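Odds-and-ends bin

Search the encyclopedia
All articles Titles only Go

Wednesday, October 21, 2020
By Ľubomír Kováčik 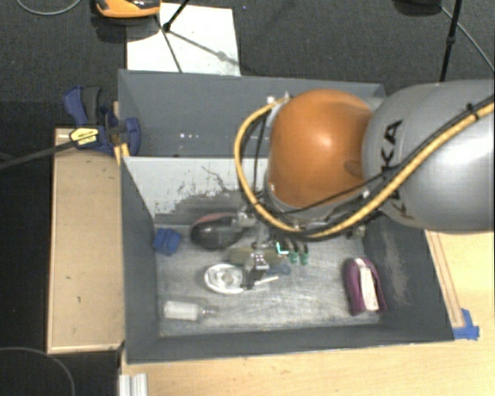
An open bin with an assortment of small objects.

An odds-and-ends bin (also odds bin, bits box, oddment box or, in kitchens, junk drawer) is a container for small things that have no other place to be. It is found in houses, workshops, schools, offices and most boats. It differs from a toolbox in that its contents do not have a common purpose, and from a trash can in that its owner still has hopes for them.

Name

"Odds and ends" is generally thought to have grown out of the older "odd ends," meaning short leftover pieces, as of cloth. The "bin" half is looser. People who store their oddments in a shoebox, a cookie tin or a cracked mixing bowl will still call it the bin, and will be understood by everyone they live with. "Junk drawer" is the usual American term when the thing slides, although many owners dislike the word "junk" and will defend the contents piece by piece if asked.

Some writers keep "bits box" for a container of parts and "odds bin" for everything else. The rule works well on paper. A person holding a small plastic hook and wondering whether it is a part will find it less useful.

Contents

Descriptions of the odds-and-ends bin tend to agree on the basics: string, spare screws, rubber bands, a key, a battery of unknown charge, the cap of something. Around this core each bin grows in its own direction. A house with children will show marbles and single game pieces. A house with a sewing machine will show bobbins, and a house that once had a sewing machine will show more of them.

The fullest count in print is the Natbridge inventory, made over one July by a retired schoolteacher who had been told to throw the thing out. Her family's bin, a deep wooden apple crate, held 2,361 items. She set aside as useful anything she could name and imagine needing, which came to 171. The other 2,190 were put back. Her notes list them under headings that begin soberly ("Washers, rubber") and become less so ("Brown, curved").

Keys deserve a separate mention. A key is hardly ever thrown away, even when the door it opened belonged to a house that has since been knocked down. The Natbridge crate had 20 of them, on one loop of wire, with a paper tag that read "not these."

Filling and use

Most bins are never started on purpose. An item is put down in a bowl for a moment, a second item joins it, and by the end of the year the bowl is spoken of as though it came with the house. From then on it fills by small deposits. Large deposits happen when guests are expected.

Taking things out is slower. Three methods are commonly described:

Stirring. The hand is moved through the contents in a circle. Heavy objects go down and light ones come up, so the method favors people looking for corks.

Tipping. The bin is emptied onto a newspaper or a bedspread. This is quick, and it nearly always finds the object. Getting the contents back in is harder, as they take up more room than they did before.

Picking. Items are lifted out one at a time and laid to the side. It is the only method under which the bin is ever really looked at, and it is often abandoned halfway through when the searcher meets something interesting from 1994.

A fourth method, buying a new one, is the most popular of all. The old one is usually found the same week, and both go into the bin.

Divided bins

Attempts to improve the odds-and-ends bin have nearly always meant putting walls in it. The best known in the Ruvoleck area was the Ovis, a tin tray sold by the hardware firm of Hrnčiar, with fixed compartments and a lid that was meant to click. Hrnčiar sold 508 of them before dropping the line. The printed guide gave every compartment a label, the last of which was "Various," and surviving trays show heavy wear in that corner and very little anywhere else.

Later owners cut the walls out with tin snips. Trays with the walls still in are sought by collectors, who keep them empty.

The divided bin has its supporters all the same. It does well in workshops, where there may be enough of one kind of screw to fill a space, and with people who enjoy sorting for its own sake. Its weakness is the object that belongs in two compartments, or in none. A brass hinge with a bit of ribbon tied to it can hold up a tidy person for most of an evening.

Rules and customs

Households differ, but a few customs turn up again and again. Scissors may be put in by anyone and taken out only by the person who bought them. Coins found in the bin belong to the finder if small and to the house if large, the line between the two being drawn after the coin is seen. Loose thumbtacks are forbidden and present.

It is widely held that an item becomes needed within days of being thrown out. Believers point to many cases. Doubters reply that people remember the one bracket they missed and forget the jar of brackets they did not, and this is probably right, though it has never yet persuaded anyone to throw out a bracket.

When a household breaks up or moves, the bin is packed last and carried in the car. In Ruvoleck it was once the habit to leave it behind for the next people with a candle stub on top, partly out of kindness and partly because by then the truck was full. Several houses on the river side of town are said to have bins older than their kitchens. The claim is hard to check. The bottom layer in such cases is mostly a gray powder with a thimble in it.

Emptying

Books on housekeeping advise going through the bin twice a year. Actual practice is closer to once a marriage. The usual advice is to make piles to keep, give away and discard, and the usual result is a pile to keep, a pile to ask somebody about, and a single dried-out pen. Giving away is complicated by the fact that the only people who want the contents of an odds-and-ends bin already have one.

See also

Button tin
Cookie tin (sewing uses)
Glove compartment
Key, unidentified
Lost property
String, saving of

Recently edited

Doorstop
Egg cup
Natbridge (town)
Paperweight
Umbrella stand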